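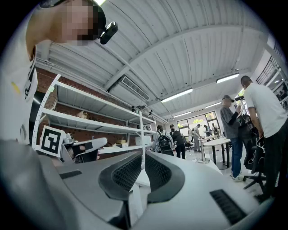
弗卢贝格社区心理健康服务扩点，十一月起试行夜间热线

本报讯 弗卢贝格（Flurberg）镇卫生站与民间组织Foro上午签了合作协议，为期一年。主要内容三块：夜间心理热线、基层护士培训、出院病人回访。热线十一月开通，先试行，晚上七点到次日早上六点有人接。

签字地点在镇卫生站二楼会议室，仪式很短，前后不到半小时。卫生站站长斯坦尼斯瓦娃·切尔文斯卡（Stanisława Czerwiński，本人证件上用的是Czerwiński这个拼法）代表站方签字，Foro方面由项目负责人埃塞基耶尔·科利亚多（Ezequiel Collado）签字。

科利亚多说，Foro去年在邻近的加里多（Garrido）做过同类项目，做了整整一年，接听来电1,053通，其中84通转介到县医院精神科。“大部分人打来就是想说说话，睡不着，家里有事。真正需要马上送医的是少数，可这少数不能漏。”

弗卢贝格的情况和加里多不太一样。镇子散，下面十几公里外还有村，公交末班车傍晚就没了。镇上至今没有常驻精神科医生，县医院派人来坐诊，每月两次，每次半天。病人要续方，错过了就得自己坐车去县里，来回大半天。站长说有病人因此断过药，“断一次，前面几个月的功夫就白费了。”

按协议，县医院坐诊从每月两次加到每周一次，医生还是法克里·伊斯梅尔（Fikri Ismail）。伊斯梅尔在弗卢贝格坐诊有几年了，镇上不少老病人认他。他到场晚了，路上堵，签完字才进门，在走廊里跟记者讲了几句。

他说最缺的是回访。病人出院，病历到了镇上，往往就放在那儿。家属不知道该看什么，护士也没学过。“睡眠变了没有，饭吃得怎么样，药是不是按时吃，这些问一遍用不了几分钟。问了，记下来，下次我来就能看到。”

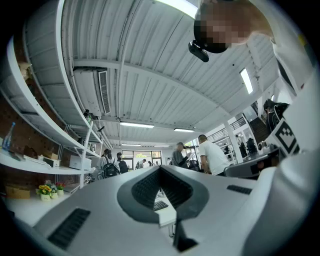
培训方面，首批13名护士和村医参加，内容包括常见药物副作用的识别、自伤风险的初步评估、怎么和家属谈。课程共六次，每次一个下午，在卫生站上。教材用的是加里多那一套，改了一部分，案例换成本地的。参加培训的人误工补贴由Foro出，标准还没最后定，科利亚多说月底前会通知到人。

负责上课的是瓦莱里亚诺·巴尔卡塞尔（Valeriano Valcárcel），做过多年精神科护士，退下来以后一直在跑基层。他对课堂人数有点担心，村医白天走不开，去年加里多那边开头来得齐，到第四次课就少了一截。这次打算把缺的课录下来，另外安排补课时间。

热线的接听员另外招，不占护士名额。报名已经开始，要求会讲本地话，能上夜班，有没有医护背景不限，上岗前统一培训两周。目前收到的报名表还不够排满班次，站方希望有意的居民尽快来登记，地点就在一楼挂号窗口旁边，上午八点到十一点半。

电话系统由斯塔坎斯（Starkance）公司提供，线路已经拉好，还差测试。来电不显示号码，通话内容不录音，接听员只填一张登记表，写时间、年龄段、主要问题和处理结果。遇到紧急情况，接听员征得来电人同意后联系值班救护车；来电人有生命危险的，按急救流程办，不必等同意。这一条讨论了挺久，最后写进了协议附件。

家属代表伊尼亚基·伊格莱西亚斯（Iñaki Iglesias）也来了。他弟弟病了很多年，家里一直是他在照顾。他提了两个问题，一个是热线家属能不能打，一个是药费。头一个，站方答复可以，家属来电和病人来电一样接。药费的事协议里没有，站长说目前仍按县里的报销办法走，有几种药镇药房不进，她会再跟县里谈，但没给时间表。

伊格莱西亚斯对记者说，能加坐诊次数已经很好了，他最关心的是一年以后怎么办。“别又是一年就撤。”几年前镇上办过一个日间活动室，开了八个月，经费没续上，就关了。

对此科利亚多说，协议到期前三个月双方做一次评估，续不续看评估结果，也看钱。Foro这笔经费来自捐款，只够第一年。第二年开始，镇里能不能分担一部分，还在谈。镇政府方面截至发稿时没有回复。

回访对象的名单正在整理。站里先从近两年出过院的病人开始，由护士上门或打电话，第一个月每周一次，之后每月一次。不愿意被回访的可以拒绝，拒绝不影响看病和领药。站方特别提到这一点，说前段时间有居民来问，怕名字登上去以后被邻居知道。名单只放在卫生站，村里不留底。

另外还印了一份宣传折页，600份，内容是热线服务时间、坐诊安排和几条家属须知，下周起放在卫生站、镇小学和两家药店，自取。折页上的热线号码要等测试完再加盖，所以先拿到的那批可能没有号码，请居民留意卫生站门口的公告栏。

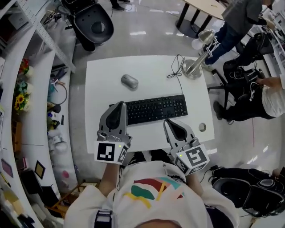
桌边手持两个灰色夹爪的人，桌上有一个黑色键盘。

坐诊新时间表暂定如下：每周一次，上午九点到下午一点，需提前挂号，老病人续方可由家属持病历代办。具体星期几要等县医院排班出来，站方会在公告栏上贴出，并电话通知目前在册的病人。十一月以前仍按原来每月两次的安排，已经约好的不用重新约。

培训第一课的日期也还没定，等补贴标准下来再一起通知。村医要报名补课的，直接跟巴尔卡塞尔联系，或者在卫生站留个名字跟电话，会有人回电的的。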